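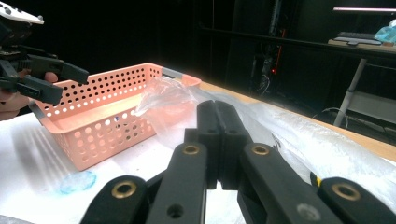

Course Materials > Household Operations > Unit 4 > Handout: Baskets, Bags and Film

Unit 4 handout: Baskets, bags and film
Instructor: Pornthip Rungrueang
Lab assistant: Ketsara Srisuk

Read this before the Friday lab. It covers the sorting station and the way we write up a container. Bring the Prendora workbook and a pencil.

1. Terms

Container: anything rigid enough to stand up by itself when empty. Baskets, tubs, crates.

Liner: a bag or sheet that goes inside a container and takes its shape.

Wrap: plastic that came around a product and has no further job. Most of what ends up on the sorting table is wrap.

Film: any thin, flexible plastic sheet. Liners and wrap are both film. In your notes, write "film" first and then say which sort, if you know. If you don't know, leave it at film.

2. Perforated baskets

The pink basket on the white table is a good one to start with. It is rectangular, open at the top, and has rows of round holes in the long side and the short end. The handle sections are grey. When you write up a basket like this, record the shape, the wall type and the handles, in that order. Color goes last.

Holes let air move through the load and let water drain out. They also let small items fall through or snag. Buttons, hair ties and drawstring ends are the usual ones. Put small items in a mesh bag first, or use a solid tub.

A basket with holes in the walls may still have a solid floor. Check the floor separately and write it down separately. Last term half the class skipped this and marked every basket as draining.

3. Clear bags and sheet film

A crumpled clear bag takes on the color of whatever is behind it. The one over the end of the basket looks pinkish where it crosses the basket wall. Students often write "pink bag" for this. Lift the bag away and look at it against something white before you put down a color.

The big sheet to the right is translucent white and shiny. Bunched film is hard to judge for size, so spread it flat before measuring. Two people is easier than one - each takes a pair of corners and walks backward.

Small flat scraps are easy to miss against a white top. Look at the bluish patch in front of the basket. It could be a bit of flattened plastic or it could be a stain. Touch it before you write anything.

4. Folding and storing film

Shake it out away from the table. Fold in half lengthwise, then in half again, and press the air toward the open end with your forearm. Roll from the closed end. Torn pieces go in the film bin under the sink.

The Itmont shelving holds baskets nested by size, handles facing out. Rolled film goes on the bottom shelf. Never store film in a basket that is going back on the stack.

5. To hand in

A write-up of one container and one piece of film, 200 words each. Use the headings from the Prarnudach sheet. Leave it in Ketsara's tray by the door before you go.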